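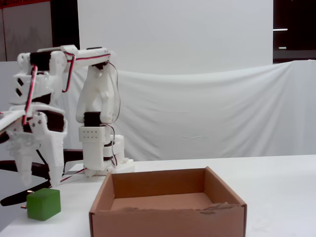

What do you do with green tomatoes in November? Sekar Sopacua wraps each one in a sheet of newspaper, puts them in a drawer and forgets them until they turn red.

Home Growing Recipes Interviews Contact

"My mother did it, and I never thought to ask if there was another way," she told me when I drove out to Clarngate to see her garden. I had planned on an hour. I stayed until supper (bean soup, two bowls, no regrets!).

Sekar is 76 and has been growing tomatoes on the same slope for most of her life. Her favorite is one she calls Zúñiga, after the family that gave her the first seeds. "It's an ugly tomato," she said. "It splits, it leans, and the skin is tough. But you cook it down and oh, the smell."

I asked about watering and got a bit of a lecture. She waters deep, twice a week, and thinks most of us fuss too much. "You go out every evening with the hose and the roots stay up top like lazy children. Leave them be."

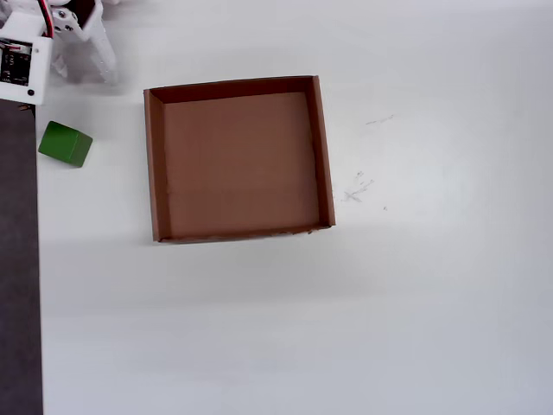 White tabletop, upper view.

Her neighbor Bart Kramer wandered over while we were talking - he grows peppers and has opinions about tomatoes. "She gave me 3 plants one spring and I killed every one," he said. Sekar says he planted them too early and he says it was the slugs. They have clearly had this argument before.

Last year she canned nearly 200 jars of sauce, and most of it went to family. I came home with one of them and a paper twist of seeds, plus strict orders not to start them before the ground warms up. "Put your hand in the dirt," she said at the gate. "If you want to take it out again, wait."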